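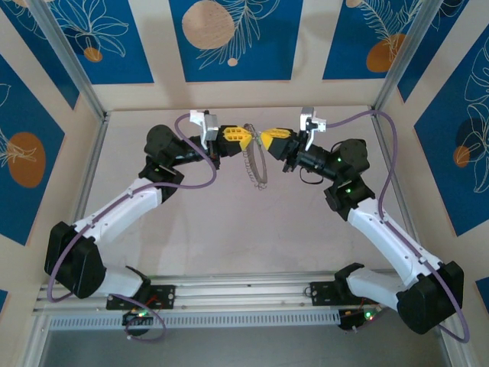

Key rings and where they go

January
By the Montoya front desk

The key cabinet at Wandent is being redone this month, and most of the work is rings. When the locks on the Cevel building were changed, the old keys came back on whatever people had put them on: bread ties, carabiners, one shoelace. We would like every set to go out on a plain metal split ring from now on, with a paper tag.

We ordered a box of 2000, which should last well past the summer. The small ones are for single keys. The larger ones are for sets of five or more, and for joining a small ring to a bigger bunch when someone covers two floors. Please don't put more than 9 keys on one ring. Past that the ring starts to open at the ends and keys slide off in people's pockets. We lost the boiler room key that way last fall and paid a locksmith.

A few things about handling them. Split rings are stiff when new. Use the ring opener in the top drawer, or the edge of a staple remover if the opener is missing again. Slide the key around the full turn until it drops free inside the ring. If it stops halfway, the ends will stay spread and the ring is no good after that. Throw out any ring that doesn't close flat.

For storage we like a round metal plate with small holes around the edge. The rings go through the holes, so they stay together when the drawer gets pulled open. Small rings can also be linked through a larger one and hung from it. They do tangle, and it takes a minute to work one loose. We tried a coffee can before this and it was worse, with everything at the bottom hooked to everything else.
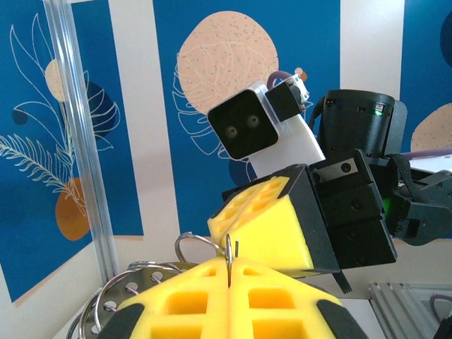
Sawsan Qudah asked if the Skostis side could keep its colored plastic clips, since people over there know their sets by color. Yes, as long as the keys themselves are on a metal ring and the clip goes on the ring. Clips alone have been snapping at the hinge. She also wanted to know if old rings can be turned in with the keys. They can. Drop them in the envelope with the set and we will check them for gaps before they get used again.

New sets can be picked up at the front desk starting Friday, between 9 and noon. Bring your old set with you. If you have a key and don't know what it opens, bring that too, and we will try it against the list.

Questions about keys: front desk, ext. 567 | © Wandent | Back to top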